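The Long Way Round to Sunday Supper

12/18/22

There is a kind of hunger that only comes on in December, when it is dark by teatime and the bus back from Vikbridge has no heating to speak of.

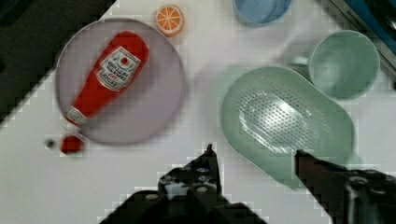
My own cure for it has always been chips, eaten at the kitchen table with far too much sauce, and I make no apology for that! But the old cafes along the Lakel road (there were 6 when I was small, and I loved every one) taught me to want gravy as well, and a slice of bread to chase it with, and somebody else's pudding to eye up while I waited for mine.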